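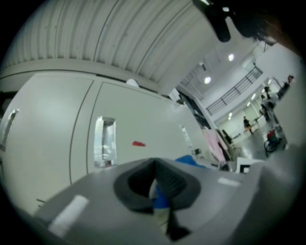 Wouldn't plain bar handles have been cheaper, a reader asked under my January post, and easier to grip with a full hand? Cheaper, yes. Easier depends on the hand. I have now lived with the tall white cabinet long enough to answer properly, and to correct two things I wrote in January.

First the handles. They are recessed vertical pulls, set into the door with nothing standing out past the face. The run of doors lines a route I use constantly, usually with my arms full, and the bar handles on the old unit (a secondhand Andell) caught sleeves and bag straps. A recess can't do that. The cost is that you have to approach it with your fingers straight, then curl them, so a door that sticks is harder to break loose than it would be with a bar. If your doors bind, fix that before you blame the pull.

The insides of the recesses collect dust at the bottom. On the one with the reflective metal lining, fingerprints also show. I wipe it with a barely damp cloth and dry it right away. Glass cleaner left streaks in the corners that took longer to remove than the prints did.

## Door gaps

I said in January that the doors were aligned. They were aligned that afternoon. With the shelves loaded, the seams had opened at the top and closed at the bottom, and two doors touched. The gap I wanted was 3 mm, held from top to bottom.

The order that worked:

1. Empty the shelf nearest the problem door.
2. Level the base. Check it again with the rest of the load in place.
3. Set the height of every door before touching the side adjustment.
4. Work away from the fixed end, one door at a time, and don't go back until the last one is done.

Each door took me 10 minutes. I had skipped step 2 the first time and spent an evening chasing a fault that was in the floor.

## The top

The ceiling is corrugated metal, so there is no flat line to scribe a filler panel to. I priced one from Trirau, cut to follow the ridges, at $198, and decided against it. The open top gets dusty, and things migrate up there because it is a surface and surfaces fill. I can live with both. The rule for now is that anything put on top has to be light enough to lift down with one hand.

## Inside

My second correction concerns the shelf spacing. I recommended equal spacing because it looks orderly with the doors open. The doors are closed nearly all the time, so this was poor advice. I have since moved the shelves to suit what goes on them: folded fabric low down, boxes at chest height, rarely used things at the top. Fabric was the difficult one. Stacks taller than 10 inches lean forward and push on the doors, and a leaning stack will undo careful hinge work — slowly, which makes it hard to diagnose.

The Cikham shelf pins are holding. The Yadav liner curled at the front edge and I took it out.

Still to do: felt pads on the door at the far end, and a proper hook for the cloths that currently end up draped wherever there is an edge.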